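Is the door open? Reading laundry machine doors from a robot's own cameras

Final year project report, submitted 09/12/2024

What I was trying to do

I picked this project in May because it sounded easy. You have a robot with two arms, it has a camera at each wrist and another one up at the head, and you want to know from the pictures whether the round door on a washer or a dryer is open or shut. A toddler can do it! So I told my supervisor, Colleen McIntyre, that I'd have it finished by the summer and could then move on to the fun bit, which was going to be the arms handling the clothes. I never got to the fun bit. The door took the whole project, and I've ended up quite fond of it.

The reason anyone cares is that recordings of robots doing laundry are long and mostly unlabelled. If you want to train something on "opening the door" you first have to find the bits where the door is being opened, and until now that meant a person (me, mostly, with a packet of biscuits) dragging a slider back and forth. I wanted a program that would mark up the door state by itself, so the slider could be retired.

Dark machines, shiny rings

The machines are dark grey with a big circular door in the front, and they are very, very shiny. I hadn't thought about that at all when I wrote the proposal. My first plan was to find the circle of the door and check whether the inside of it was dark (open, you're looking into the drum) or bright (shut, you're looking at glass). 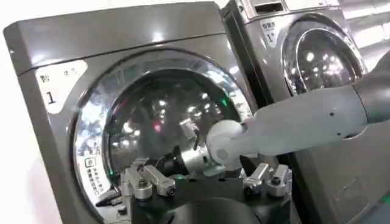

That plan lasted two afternoons. Dark glass is dark, so a shut door and an open drum can come out with nearly the same average brightness, and then the ceiling lights land wherever they like. I tried throwing away the brightest pixels before averaging, which helped on washers and made dryers worse. I tried looking only at the middle of the circle, too, but the arms spend a lot of their time in exactly that spot. Gill, the name of the little script I'd written to do all this (I'd been reading about fish), was put out of its misery and replaced with something that learns.

The replacement is called Skivby. It takes 30 frames from a clip, shrinks them, pushes each one through a small image network and then lets a second, even smaller network look at the whole row and vote. The answer is one of three: open, shut, or can't tell. I added "can't tell" quite late, after Colleen asked me what I would say if somebody showed me a clip with no door in it, and I had no answer. Wrist cameras go where the wrist goes. They swing about, and for a good part of any recording they're looking at the floor or at whatever is across the room. 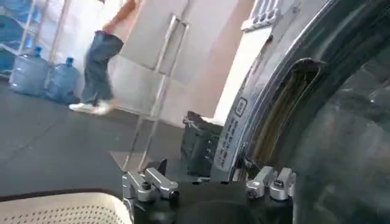 Trinstead Institute, Department of Robotics and Control, Undergraduate Projects

With only two answers allowed, Skivby would announce that the floor was shut, and it was extremely confident about it. Once it had a third answer it calmed down a lot. I had to go back and relabel every clip, which cost me a week and a half, and I'd tell anyone starting something similar to put the third answer in on day one.

Labels were done in Cletura, the department's annotation program, which is slow but does let you see all the cameras side by side. That turned out to be worth a lot. Quite often I couldn't decide from one view and the other settled it in a second.

Two kinds of view

The head camera gets the lot: the whole machine, the door swung out on its hinge, the basket, the floor. If the door is wide open you can nearly always say so from up there. Where it lets you down is when the door is only just off the latch, or when it's swung round towards the robot and the arm is in the way. The glass in the door is also tinted, so you can be looking through it at something else entirely and the network takes that for the inside of a drum.

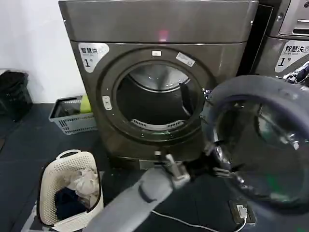 What the wrist camera adds

The wrist view is close, blurry and full of gripper. I expected it to be useless and nearly left it out. But when the gripper is right up at the opening, the rim shows up as a thick arch with darkness inside it, and there are no reflections in the darkness. Reflections on the rim, yes, loads of them, little white blobs from the overhead lights, but the hole itself stays dark. On shut doors the blobs tend to turn up on the glass as well. I think that is what Skivby learned to look for, and when I blanked out the middle of the opening its answers fell apart, so I'm fairly sure.

The silver fingers were a worry, as they catch the light too and they sit in every frame. I tried masking them out. It made no difference worth reporting, probably because they hardly move about in the picture and the network had already learned to ignore them. 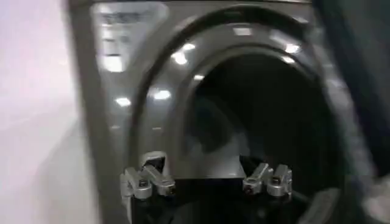 Results

I kept back 1,000 clips for testing and didn't look at them until the end (I did peek once, at one, and it was a boring one). Using the head camera alone, Skivby got 633 right. Using head and wrist together it got 817 right. I'd hoped for more, but I was also expecting the wrist view to do nothing, so I'm calling that a good day.

Most of the mistakes are doors halfway through moving, where my own labels wobble too. I relabelled a handful without looking at my first answers and disagreed with myself more than I'd like. The rest are mostly motion blur, plus one strange group where it says "shut" whenever a lot of pale wall is showing on the left. I haven't got to the bottom of that one.

Things I'd change

I'd add hinge position as a separate label, so that "partly open" has somewhere to go. I'd try fewer frames per clip as well, because I only chose the number to fit in memory and never tested another. And all of it was done with dark grey machines, so please don't point it at a white one and email me.

The code and the label sheet are in the project folder under Skivby. The old Gill script is in there too, if you want a laugh.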